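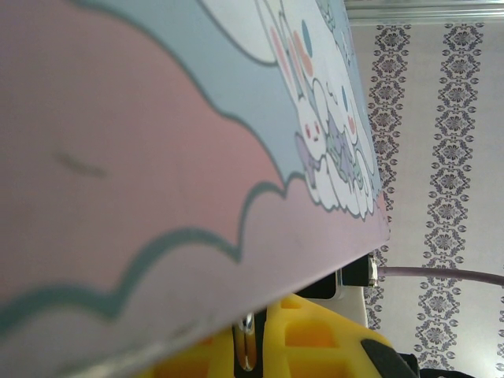
Renting out a shared workshop: deposit or no deposit?

Posted in: Landlords and Small Spaces

durncombe_dan
February 23, 2020
I own a small brick building in Durncombe with one large room on the ground floor. Three tenants share it on separate agreements. Up to now I have never taken a deposit from any of them. One is leaving in March and I found deep scratches in the floor under where her shelving stood. I'm thinking of asking the next person for $300 up front. Rent for a third of the room is $200 a month, heat included. Is that too much for a month-to-month deal?

millrace
No. I take one and a half times the rent on everything, and people who plan to pay for damage don't mind. Get it in writing with a list of what counts as wear.

Skaltano
I'd say it is too much. At $200 a month you are renting to people who are just starting out. Ask for $100 and do a walk-through every few months. I have eight units in Sarnard and I lose more money to empty space than to scratches.

durncombe_dan
The walk-through is a good point. I've been lazy about that. The trouble with a shared room is proving who did what. The shelving was easy, it stood in one spot for two years. The dent in the door could be anybody.

millrace
Then split it. Put a line in each agreement saying damage to common areas is divided evenly unless someone owns up. Door, sink, hallway, loading step.

Skaltano
I would walk away from any lease that had that in it. Why should I pay for somebody else's hand truck?

millrace
Because you picked a cheap shared room. If you want your own door, rent your own door.

durncombe_dan
Let's keep it friendly. I can see it both ways. I might pay for the common areas myself and put the rent up by a few dollars to cover it.

One more question. The floor repair quote came in at $1,000, which seems high for one corner. Has anyone used Sveinbjörnsson for this kind of work?
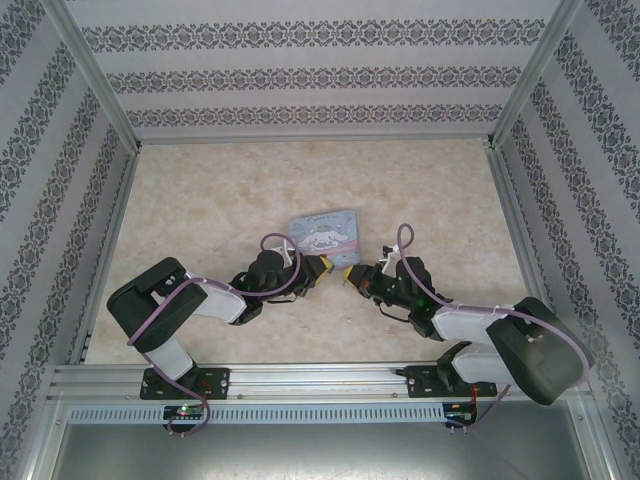

Þórarinn Blöndal
I have used them twice. They do good work but they price a corner as if it were half the room. Ask them for the hourly rate plus materials and see if the number changes. Mine did. Also check your state's rules before you hold any deposit. Some want it in a separate account, and a commercial space may be treated differently from an apartment.

durncombe_dan
Thanks, I'll call them tomorrow and ask for it that way.

Skaltano
Get a second quote too. And take dated photos the day the new tenant gets the keys, with both of you there.

millrace
Agree with Skaltano on that one. Still say $300.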